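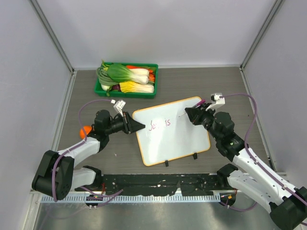 What does the cell technician look after on a two-arm bench cell?

Mostly the parts that wear or drift: cable runs, grippers, wrist joints, camera mounts and the calibration that ties the cameras to the arms. The technician also resets the table between tasks and keeps the cell log current.

Cell Technician, Bimanual Bench Cells
Kurkham, Prutdale site
Reference 3088
Full time, 40 hours per week, on site

Kurkham runs two-arm tabletop cells for handling and writing tasks. The cells are built to the Mindden layout, with both arms mounted at the front corners of the table and a camera on each wrist. The position reports to the cell maintenance lead.

Duties

Inspect camera cables along the full length of each arm at the start of shift. Replace ties that have slipped or cracked. Leave enough slack at the wrist and elbow for full joint travel.

Check gripper fingertips for wear and alignment. Replace them in pairs and record the change in the log.

Check torque on base and camera mount fasteners every 100 operating hours. Repeat the wrist camera calibration after any mount has been loosened.

Diagnose joint faults to module level. Failed modules go to the Katayama workshop for repair. The technician removes, packs and labels them, fits the spare, and runs the acceptance routine before release.

Keep tabletops, rails and connector openings clear of debris. Stock and rotate task items, including fresh produce, markers and boards.

Requirements

2 years of hands-on work with electromechanical equipment. Ability to read wiring diagrams and to crimp and test small connectors. Basic command line use on Linux. Clear written English for fault reports. Experience with serial bus servo systems is useful but not required.

Conditions

Work is done standing or seated at the bench. Lockout is required before hands enter the enclosure for any repair. Tools and safety glasses are supplied. Training on the calibration software is given during the first weeks. The post starts in April.

To apply

Send a resume and one page describing a fault you traced and fixed, including the test steps and readings. Quote the reference above. Applications close 18 October 2020. The interview includes a bench exercise in cable replacement.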